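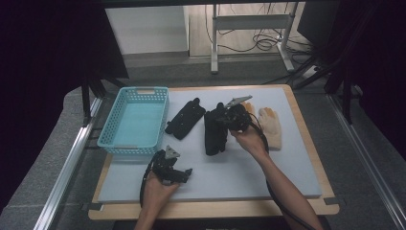 ## Parish history booklet: page order and missing footnotes

**Opened:** 19/06/2025
**Opened by:** Danylo Derkach
**Status:** still open, but much happier than it was

Hello all, I'm putting this in the tracker because my emails keep getting lost between the four of us. The chapel history is laid out in Clasel and was fine on my screen on Sunday night. When I exported it for the printer, the chapter on the building of the new vestry landed in the middle of the Sunday School chapter, and every footnote after page 18 had gone. Not moved, gone! The little numbers are still there in the text, pointing at nothing.

What I've tried so far:

- Closed it and opened it again (of course).
- Exported it from the old laptop in the vestry. Same muddle, only slower.
- Exported one chapter on its own. The Sunday School chapter comes out perfectly by itself, footnotes and all, so I don't think the text is damaged.

Zlata, did you change anything when you added the baptism register pages? I'm not cross, I'd just like to know.

## Zlata's answer, and what I found

Zlata rang me back. She had pasted the register pages in from her own file, which was set up by Vendula on a different template – the one we used for the harvest leaflet. I opened the section list and there they were, two sections both called "Vestry", one with our page style and one with the leaflet's. The leaflet template has footnotes switched off altogether. Everything after her pages had quietly taken on the leaflet settings.

I renamed hers to "Registers", put our page style back on it and exported again. The chapters are in the right order now. Footnotes came back as far as page 60 and then stopped again, which made me say something unsuitable for a chapel history.
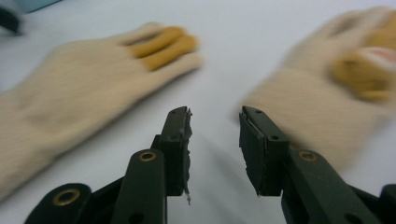
## Second go at the footnotes

Akihiko had a look with me after choir practice. He spotted that the long note about the organ fund (the one with the whole letter from the organ builder in it) is taller than the space it's allowed. Clasel doesn't cut it short or warn you, it just gives up on that note and all the ones behind it. We moved the letter into an appendix and left a one-line note saying where to find it. Exported again, and the notes run right through to page 232.

I've checked the first and last note of every chapter against my typed copy and they match. I haven't checked every one in between and I'd be very grateful if someone else would, as I've read the pastors' chapter so often that I can't see it any more.

## Still to sort out

- The accents in Vendula's surname have dropped out on the thank-you page. It should be Kubíček. It's right in the file and wrong in the export, so I suspect the font.
- Rosaire Lapointe's photograph of the old porch is printing very dark. Rosaire has the negative and will scan it again.
- Vanico want the final file before they'll confirm the price for 1,000 copies. I've told them to expect it in June and have not promised a day.

Please don't paste anything straight into the main file for now. Send it to me as plain text and I'll put it in. I'm leaving this ticket open until the accents are fixed.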